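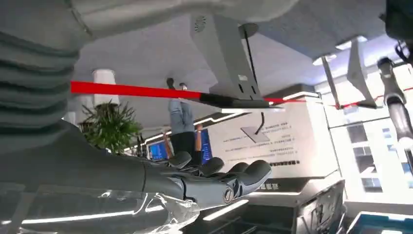 Skistavura, Issue 9

Planning the budget for a robot arm and hand
By Yaryna Derkach

Most first budgets for a robot are a single line copied from a supplier's quote. The quote covers the arm, and if you are lucky the controller and a cable. It leaves out the table, the floor, the sockets and the weeks of somebody's time. I have now done this for the lab at Prudville and helped with a smaller one elsewhere, and what follows is the order I would work in.

Write the task down first

Put the job in one sentence before you ask for prices. "Pick small packets off a table and put them into a divided box" is enough. Add the heaviest thing it will lift, the smallest thing it will hold and the furthest point it has to reach. Measure the reach from where the base will stand, which may be some way back from the table edge.

If the sentence keeps growing, split it. Budget for the first task and list the others on a separate sheet with no money against them.

Decide on the hand separately

The arm and the hand should be two lines in the budget, even when the same firm sells both. A plain gripper with two jaws will do a great deal of table work. A hand with jointed fingers costs more to buy and a lot more to look after, and the software takes longer to set up.

Ask the supplier these things in writing:

Which parts of the hand can be replaced on site?
How long do spare fingers take to arrive?
Does opening the wrist cover affect the warranty?
Is the mounting plate included, or sold as an extra?
Will another maker's hand fit, and who supports it if it does?

When Zivex quoted us for the Sirko arm, the mounting plate was on a different page from the arm and had been missed by all of us. It was not a large sum, but it held up the order while a second approval went round.
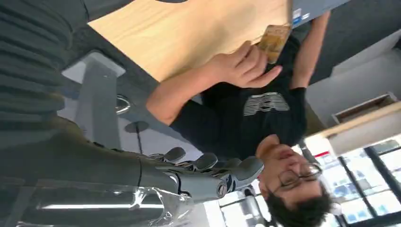
Gilles Riviere wrote in after the draft went round: You should put the operator's time above the spare fingers. We bought every spare on the list and then had no money for the person sitting at the laptop. The spares are still in their bags. I would also like to see training days priced on the first quote, as they went up when we asked for them later.

I have moved it up, and the next section is the result.

Cost the person at the table

Somebody has to lay out the objects, start the run, stop it when something slips and put everything back. For the first month treat this as a full working day, every day the arm is in use. If the person is already on the payroll, still write the hours down, so that whoever signs can see what is being taken from other work.

Include a proper chair and a table at a sensible height. Include a laptop as well, unless you are certain that one can be spared for the whole period. A borrowed laptop goes back to its owner in the middle of a job.

Training goes here too. Ask for the price per day, where it takes place and how many people can attend for the same fee.

Measure the room

Draw the floor plan to scale on squared paper. Mark the base of the robot, the full sweep of the arm, the table, the operator's chair and the walkway. The chair needs space to roll back without entering the sweep. Mark the floor boxes and wall sockets in a different colour, then draw each cable from the machine to its socket along the route it will really take.
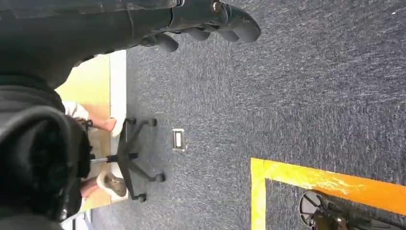 Do the cable routes before you fix the position of the table. It is cheaper to move a table on paper than to have an electrician add an outlet. If a cable has to cross a place where people walk, price a cable cover for it.

Floor tape is cheap and you will need more than you think, as the layout will change. Buy a kind that comes off carpet without taking the pile with it. Ask at the same time about the floor itself. A heavy base on carpet may need a plate under it, and the landlord may want to know the weight.

Barriers and signs belong in this part of the budget. Get the risk assessment done early, because its findings can alter the layout and therefore the price. Allow £1,000 for the room if the power is already where you want it. If it isn't, get a separate quote.

Small things that add up

Put these under one heading called consumables and fittings:

Spare cables and power adapters
Labels for both ends of each cable
Plastic sheet and sleeves for covering joints
Cardboard boxes, dividers and trays for the test objects
The test objects themselves, with replacements
Tape, ties and cleaning cloths

We set aside £100 a month and spent most of it. Test objects went fastest. Anything crinkly or made of card wears out under repeated gripping, and once it is creased the results no longer compare with the earlier ones.

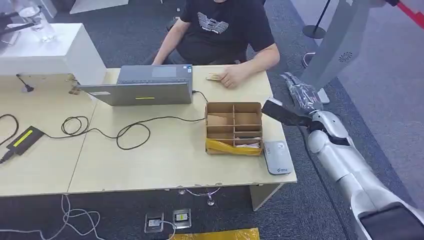

Keep the receipts for this heading together, even the very small ones. When the second year's budget is due they are the only figures you have that come from your own room.

Service, insurance and the reserve

Ask for the service contract as a yearly price and find out what happens when it lapses. Léonie Delorme pointed out that ours excluded the hand altogether, so we took a second agreement for that. Tell the insurer what the machine is and where it stands. Some policies treat it as office equipment and some do not.

Hold a reserve. Ours was up to £4,000, released only with a note saying what it was for. We drew on it for a replacement controller cable and for delivery charges on a part sent back for repair.

Before you sign

Read the quote next to your floor plan and your task sentence. Check the delivery date against the date the room will be ready. Check who unpacks it, who lifts it and who takes the crate away. Ask Matvii Bondarchuk for the blank budget sheet if you would like a copy; it has the headings used here and a column for the date of each quote.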